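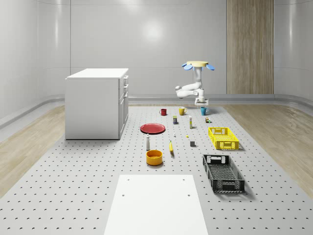 Call for Participants: Zadanville Soup Swap

Filed under: Community / Food & Drink / Get Involved

We're looking for 19 home cooks to join our next soup swap, and we would love for you to be one of them! You make one big pot at home, bring it to the hall on Sokol Street, and go home with everybody else's.

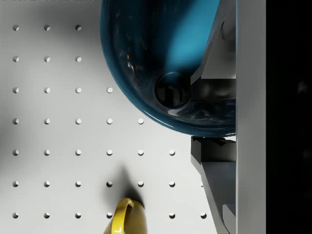

Any soup is welcome, from your grandmother's borscht to something you made up last night. Beginners, please come (Geert Kuipers had never cooked lentils before his first swap, and people still ask for that recipe). Bring a big bowl like the glossy blue one, plus a mug for tasting, and label your pot with everything that's in it.

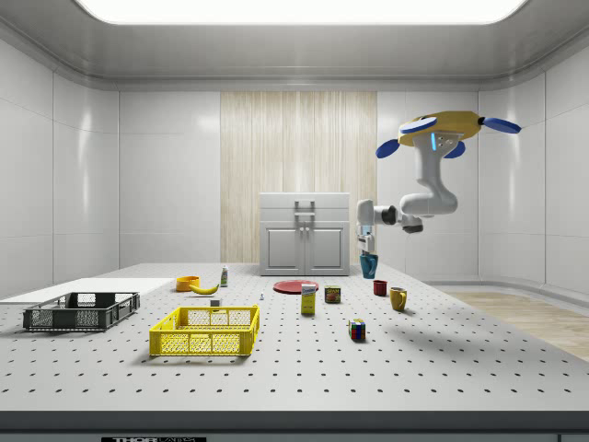
Labels really matter, as several of our regulars have nut or dairy allergies. Lids matter too, especially if you're coming by bus!

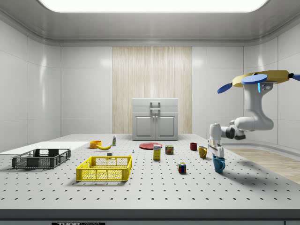
There's no fee. To sign up, send your name and your soup to Ludivine Deschamps by 24 May 2020. Still undecided on the soup? Write anyway and we'll save you a spot.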